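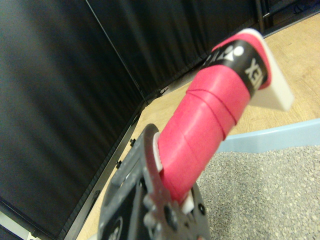 **Subject:** Evening prayer line drops people during the Rosary
**Opened by:** Kirsty Tennant, prayer line coordinator, Galtasbridge
**Assigned to:** Dougal Crichton
**Status:** Open – watching

---

**Kirsty, first message**

Hello Dougal, and God bless you for looking at this so soon after the trouble with the newsletter list! I hope your mother is on the mend. She has been on our intentions sheet all month.

The evening line is misbehaving again. We start at 7:00, and everything is fine through the opening prayers and the first decade. Then, somewhere in the third decade, people begin to vanish. They don't hear a beep or a message, the line just goes quiet, and they sit there thinking the rest of us are in silent prayer. One dear lady waited through what she took to be a very long pause for reflection and then made herself some supper.

It is mostly the ones who dial in by telephone. Those of us on the Grimetti app on a computer seem to stay on to the end, though I can't swear to that for everybody. I have tried:

- hanging up and starting the line over (same thing happened)
- asking everyone to mute except the leader (I think this made it worse, but I may be imagining it)
- starting ten minutes early, which only meant we lost people ten minutes earlier

I am leading the novena in July and would so love to have this settled before then. Many of our callers are homebound, and for a good few of them it is the only time all day that they pray out loud with another person.

**Dougal, reply**

Hi Kirsty, Mom is much better, thank you, and she says to tell you she felt those prayers.

Your note about starting early is very helpful. If the drop moves with the start time, then it is a timer somewhere and not a busy network at that hour. Could you do two things for me tonight? Write down the time you open the line and the time the first person goes missing, and ask one of the phone callers to stay unmuted the whole way through, even if we hear their kitchen.

**Kirsty, reply**

Done! I opened at 6:58 and the first caller was gone at 7:32, so 34 minutes if my subtraction is right. My sister-in-law stayed unmuted from her phone (we did hear the dog, and a kettle) and she was with us right to the Hail Holy Queen. Everyone else on the telephone had to call back. A few didn't, and I have rung them since to say we hadn't forgotten them.

**Dougal, notes**

Went through the call log this morning. Last night's dropped calls were all on the dial-in number we have through Plullach. The app users were untouched. Every dropped phone was muted and had sent no sound for a good stretch.

I think that's our culprit. There is a setting on the Plullach side called "release silent callers." We didn't turn it on, as far as I can find, but it is on. It seems to be meant for sales calls, where a silent line usually means a person has walked away. For people listening to the Sorrowful Mysteries it is about the worst thing you could choose.

Changes made:

1. Turned off "release silent callers" for the evening line.
2. Left it alone on the Gillies Hall office line, which is a separate account and working fine.
3. Raised the log size from 309 entries to 1,000 so we don't lose the early part of a busy evening.

One more thing, Kirsty. The welcome message still tells people to press 4 to mute, and on the new system that key leaves the call. I doubt it explains the main trouble, but it could account for the odd person who disappears right at the start. Would you be willing to record a new one? You have the voice for it – slow and kind, like the last one.

**Kirsty, reply**

Oh my goodness, that explains Advent!

I will record it this afternoon when the house is quiet. Should I tell them which key mutes now, or just ask them to use the button on their own phone? I'm inclined toward the second. Some of our callers have the old wall kind with no mute at all, and we have always just put up with a little coughing.

**Dougal, reply**

The second, please. Fewer keys to remember, and coughing is welcome.

**Kirsty, update after the evening line**

Nobody dropped that I could tell, and we went nearly an hour with all the intentions at the end. I have the new welcome recorded but it is a bit faint, so I'll do it again closer to the microphone and send it over.

**Dougal, update**

Log agrees with you, no early releases. I'd like to watch it for another week before closing this, and I'll swap in the new welcome as soon as your file arrives.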